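Handar Institute, Prernport
Open day thread
March 14, 2025

1/ The Handar Institute opened its manipulation laboratory to the public today. This thread records the main points of the visit for those who were unable to attend. Replies will be read by the outreach office during working hours.

2/ The doors opened at ten. Visitors were received in the Ulloa Building and taken through to the laboratory by way of the east corridor. The main lift remains out of service until further notice. Step-free access was provided through the goods entrance, and we thank those who used it for their patience.

3/ Jolene Lowther, who leads the laboratory, gave a short introduction before each session. She asked visitors to keep behind the yellow line while an arm was moving and to leave bags in the cloakroom. Both requests were well observed.

4/ The work on show forms part of the Hirness project, which studies how a robot arm may learn to pick up everyday things from examples given by a person. The project began in September and is funded for 3 years.

5/ An operator guides the arm through a task by hand. Each attempt is stored together with the view from a small camera at the wrist. The first target for the project was 2,000 stored attempts. As of this morning the total stood at 1,861.

6/ Several visitors asked whether failed attempts are thrown away. They are kept and marked as failed. The team finds them useful when checking why a later attempt goes wrong, and a share of each week is set aside for going through them.

7/ Handles took up much of the discussion. A handle gives two fingers something narrow to close on, but the fingers must arrive at the right height and angle, and the wrist camera often loses sight of part of the handle as they draw near.

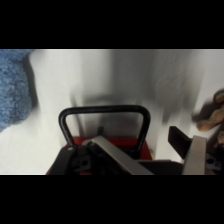
Wrist camera view: the two fingers open on either side of a black handle on a red base.

8/ The fingers are flat metal plates. A question was put about the black rubber pad on the right-hand one. Pads of this sort add grip and soften contact. They also wear, and the laboratory changes them on a fixed schedule — a small job, but one that affects results if it is missed.

9/ A second question concerned shadows. The arm and the objects both cast them, and on a white background a shadow can be large and soft enough to confuse a system that has only been trained under one kind of light. The team now varies the lamps between recording sessions for this purpose.

10/ Soft items such as cloths and towels were also discussed. They change shape each time they are handled, so an attempt that worked once may not work again in the same form. Ms Lowther described this as the part of the project with the most left to do.

11/ Members of the public were able to guide an arm themselves in the afternoon, under supervision. Demand was higher than expected and the final group ran past the stated closing time. We apologise to those who waited and could not be given a turn. Names were taken at the desk and these visitors will be offered a place first at the next event.

12/ Attempts made by visitors are stored separately and do not form part of the project total given above. No personal details are kept with them.

13/ Attendance for the day was about 600. This includes two school groups, who were given a separate talk in the lecture room on the ground floor.

14/ A correction to the printed leaflet: the map on the back page shows the laboratory on the second floor. It is on the first. The version on our website has been amended.

15/ Lost property: one child's glove (grey), one umbrella and a set of keys on a green cord have been handed in at the Ulloa reception. Please bring some form of identification when collecting the keys.

16/ Teachers who wish to arrange a visit for the coming school year should write to the outreach office, giving the age and size of the group. Visits are free of charge. Groups from outside Prernport are welcome, and parking for one coach can be reserved with notice.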